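Clultar sets budget for robot cells at its computer refurbishing site

Clultar, which repairs and resells used office computers, has agreed a two-year plan to buy equipment for automated handling of memory modules and other small parts. Two robot cells will be ordered in the first year. A decision on further cells will follow once the company has a full year of running costs to look at.

The plan comes after a trial at the company's Argate workshop. Staff there used the trial to work out what a cell would need besides the arm itself, and how much of the budget should be held back for grippers, fixtures and spare parts.

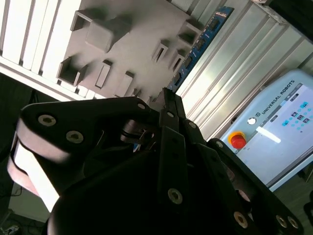
The gripper at the fixture panel, with the Universal Robots teach pendant to the right.

Clultar had first planned to spend most of the money on arms. The revised budget moves a larger share to fixtures, which have to be changed when a new type of part is brought in. Each cell will be ordered with a spare set of fingers and one blank fixture plate that can be machined on site.

"We had a price for the robot very early on and it was the smaller items that took the time," said Dineo Pretorius, head of equipment planning at Clultar. "Holders, brackets, cables, a second gripper for when the first is being serviced. Those lines are now in the budget from the start, and the site managers know what they are getting."

Fixtures for the first two cells will be made by Hourani, which has quoted on the basis of a common plate size. Holders can be swapped one at a time, so a worn slot will not mean replacing the whole plate.
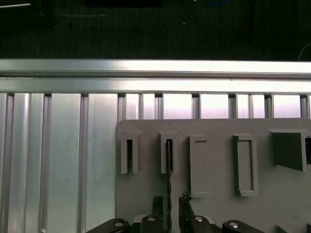 Open-slot and frame holders on the fixture plate, with the gripper fingers below.

Clultar handles 3,000 desktop machines a month at Argate. Memory is removed, sorted and refitted by hand at present. The company expects the first cell to take on part of the sorting work and to be used for trials inside open machines, where access is tighter and cables vary from one model to the next.

No target has been set for work inside the case. The purchasing plan treats it as a separate stage with its own approval, and the money for it will be released only after a review in September.

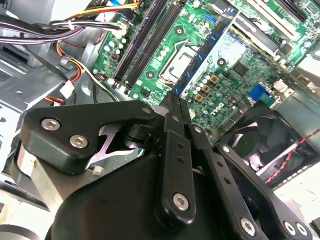
Gripper over the motherboard of a desktop computer, with a blue memory module lying across the board.

Training is also covered. A group of 20 bench staff will learn to use the teach pendant, change fingers and restart a cell after a stop. Present staffing levels at Argate will stay the same during the first year.

Stock and maintenance records for the cells will be kept in Wirnine, the asset system Clultar already uses for its test benches.

Suppliers who wish to quote for guarding, extrusion frames or cable management can ask for the specification from the Clultar purchasing office. A site visit for suppliers will be held at Argate on a Tuesday, and the date will be sent to firms that register.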